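サポートチケット:先行配信シングルの音源差し替え/曲順ずれ
レーベル:Futa
アーティスト:Ndlovu
アルバム:Geltar(先行シングル「Flernus」)
受付:2019年10月12日
優先度:高
担当:Daiane Xavier
状態:一部解決、経過観察

起票(Emrys Pritchard)

急ぎです。先行シングル「Flernus」、今朝から各配信先で公開されてるんですが、中身が違います。タイトルは合ってる、ジャケットも合ってる、でも鳴ってるのはアルバム4曲目のデモ。ボーカルが仮歌のまま。ファンの人からもう指摘が来てて、バンド側にも知られてます。

あとアルバム予約ページの曲順が、マスタリング前の古い並びのまま。13曲のはずが最後の1曲が抜けて、代わりに2曲目が二回出てる。

やったこと
・管理画面からログアウト、再ログイン → 変わらず
・ブラウザ変えた → 変わらず
・手元のWAVを再生 → 正しい音源、問題なし
・管理画面のプレビューで再生 → デモが鳴る
・スマホのアプリで確認 → デモ

つまりアップ済みのファイルがおかしい。手元ではない、と思う。至急お願いします。

返信(Daiane Xavier)

確認しました。こちらのプレビューでもデモが鳴ります。キャッシュの問題ではないですね。

質問です。
・納品ZIPを作ったのは誰か
・ファイル名にスペースか全角文字が入ってないか
・ISRCはデモと本番で別々に振っているか

配信停止はまだかけません。止めると再開の審査がもう一度入ります。差し替えで済むならその方が早いです。

返信(Emrys Pritchard)

ZIPは自分が作りました。スタジオのCremilda Andradeからもらった最終版のフォルダをそのまま。ファイル名は「Flernus_master_final.wav」。全角なし、スペースなし。

ISRCは……今見たら、デモにも同じ番号がついてます。去年ラジオ用にデモを一度だけ登録してて、その時の番号を表計算のテンプレからコピーしたっぽい。これですか。

返信(Daiane Xavier)

それです、おそらく。取り込み時に同じISRCの既存音源が見つかると、そちらに紐づけるかどうか確認画面が出ます。ログだと「既存を使用」で通ってます。

手順
1. シングルのリリース画面を開く
2. トラック編集、「音源の紐づけ」を解除
3. 新しいISRCを発番(デモの番号は使い回さない)
4. WAVを再アップ
5. プレビューで頭から最後まで聴く。冒頭30秒だけだと今回みたいなのは見落とします
6. 保存、再配信を申請

終わったらここに書いてください。

返信(Emrys Pritchard)

1から3完了。4で止まりました。進捗バーが途中で固まって、しばらくして「メタデータが一致しません」。コードは800。二回やって同じ。

ファイルは24bit、ステレオ。スタジオから来たまま何も触ってないです。別のWAV(アルバムの1曲目)で試したら普通に上がりました。なので回線じゃない。

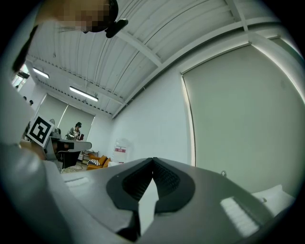
Cremilda Andradeです、横から失礼します。最終版のWAV、書き出しの時に旧ISRCを埋め込んだままでした。こちらのセッションのテンプレートに残ってて、気づかず。申し訳ないです。管理画面で新しい番号にしても、ファイルの中が古い番号だから弾かれてるんだと思います。新しい番号を教えてもらえれば、埋め込み直してすぐ送ります。音は一切触りません。ついでに残りの曲も全部見ておきます。

返信(Emrys Pritchard)

助かる。番号はメールで送りました。あとアルバムの曲順も最終のを文面でもらえますか。こっちの手元に3種類あって、どれが正か自信がなくなってきた。

返信(Cremilda Andrade)

送りました。曲順はJailsonがマスタリングの時に決めたもので、ストリングスの短い曲が最後に来るのが正しいです。2曲目と3曲目の間は無音なし、つながってます。ギャップ設定が入ると台無しになるので、そこだけ必ず確認を。

返信(Emrys Pritchard)

再アップ通りました。プレビューで通しで聴いて、本番の音源です。仮歌じゃない。再配信申請済み。

曲順も直そうとしたら、予約公開中は編集がロックされてて触れません。解除お願いできますか。

返信(Daiane Xavier)

ロック解除しました。編集後は必ず「公開版に反映」まで押してください。保存だけだと下書きに残って、予約ページは古いままです。前の曲順が出てたのも、たぶんこれ。下書きの方には正しい順番が入っていました。2曲目の重複は、下書きと公開版が混ざった時に出る表示の不具合で、開発に報告済みです。

再配信は反映まで最大2日かかります。配信先によってはもっと早いです。

返信(Jailson Lacerda)

マスタリング側から一点。つなぎのところ、管理画面のプレビューだと必ず一瞬切れて聞こえます。プレビューの仕様。これで「ギャップが入ってる」と判断して設定をいじらないで下さい。値がゼロならそれで合ってます。前に別の作品で慌てて直して、余計におかしくしたことがあるので。

返信(Emrys Pritchard)

了解、ゼロのまま触ってません。公開版に反映押しました。予約ページの曲順、正しくなってます。最後の曲もいる。重複も消えた。

シングルは配信先によってまちまち。ひとつはもう本番に変わってて、もうひとつはまだデモ。検索から開くと新しい方、アーティストページから開くと古い方、という変な状態のとこもある。再生回数がゼロに戻ってるのも気になります。引き継がれないんですか?

返信(Daiane Xavier)

ISRCが変わったので、原則引き継がれません。同一音源ではない扱いになるため。今回は実際に中身が別の録音なので、統合申請も通らないと思います。プレイリストに入っていた分も外れます。編集部に売り込み済みなら、新しいリンクを送り直してください。

古い方は取り下げ依頼を出しました。デモはラジオ用の登録だけ残してあります。そちらも消しますか?

返信(Tín Phí)

バンドのマネージメントです。デモのラジオ用登録は残してください。来年使う可能性があります。ただ一般向けには絶対出ないように。あと、ファン向けの説明文はこちらで出します。レーベルのアカウントからは先に何も書かないで欲しいです。歌ってる本人がまだ聴き返したくないと言っているので、文面は本人に見せてからにします。

返信(Emrys Pritchard)

承知。投稿は止めてあります。予約投稿も一件あったので消しました。

対応メモ(Daiane Xavier)

原因
・デモと本番で同じISRCを使用、取り込み時に既存のデモに紐づいた
・WAV内にも旧ISRCが埋め込まれており、再アップがエラー800で失敗
・曲順は下書きのまま公開版に未反映

対応
・新ISRC発番、埋め込み直し、再アップ済み
・曲順、公開版に反映済み
・旧リリース取り下げ依頼済み
・デモのラジオ用登録は維持、一般公開フラグはオフを確認

残り
・配信先ひとつで旧音源が残存、反映待ち
・重複表示の不具合、開発で調査中
・アルバム残りの曲の埋め込みISRC、Cremildaさんから結果待ち

返信(Cremilda Andrade)

残り全部見ました。もう1曲、同じテンプレートで書き出したのがあって、旧番号が入ってました。5曲目です。直したやつを共有フォルダに置いたので、アルバムの方を差し替えてください。ファイル名は変えてなくて、更新日時だけ新しいです。

返信(Emrys Pritchard)

差し替え完了、エラーなし。通しで聴いた。残ってた配信先は、まだデモ。明日また見てここに書きます。チケットは開けといてください。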